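The left finger on the gripper had started to lag behind the right, so I spent an evening in June on it. Tahira Mohmand at Ollberg told me to check the pivots before blaming the motor, and she was right. One had backed out half a turn. I nipped it up, put a dab of threadlock on and cycled it 200 times without trouble. 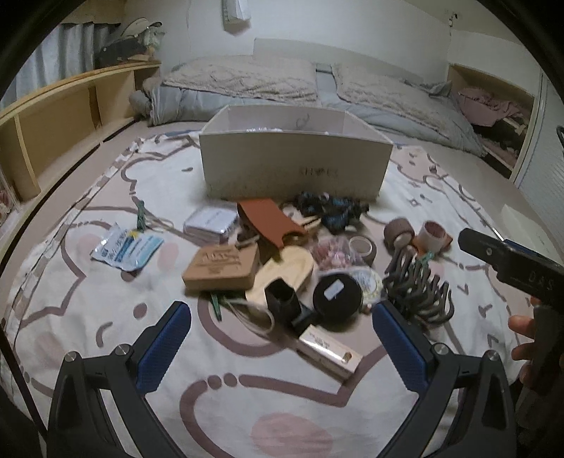 Setting the opening width took longer than the repair. I go by the bulkiest thing it has to pick up, then add 2 mm. With this lot that meant the big hair claw clip, well wider than the slim cream carton. The blue ribbed pads get a wipe with a damp cloth every 20 runs. Howard Wragg uses spirit on his, but I find it dries them out.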